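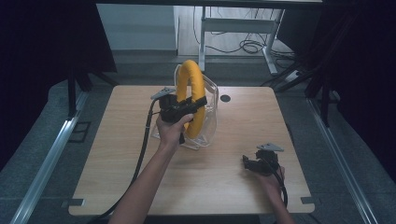
How often should hand-held grippers be checked during a recording day?

Check them at the start of each shift and again after every 90 minutes of use. Any gripper that has been dropped is checked before it goes back to work.

The steps below follow the Petholm bench procedure, revised 4th December.

1. Close the jaws fully and look for a gap at the tips. The limit is 2 mm.

2. Press on each corner of the marker plate. If it moves, tighten the screws and repeat the calibration - a loose plate makes the pose data useless.

3. Follow the cable from the grip to the connector with your fingers. Replace it if the jacket is split.

4. Run 30 open-and-close cycles with no load. The Volia logger should show 30 complete strokes. Fewer than 28 is a fail; 28 or 29 means repeat the test once.

5. Write the result on the bench sheet, with the gripper number and your initials.

Grippers that fail go in the red bin with a tag. Do not swap jaws between units - the offsets are stored per gripper, and the Willetti mounts are not interchangeable with older ones.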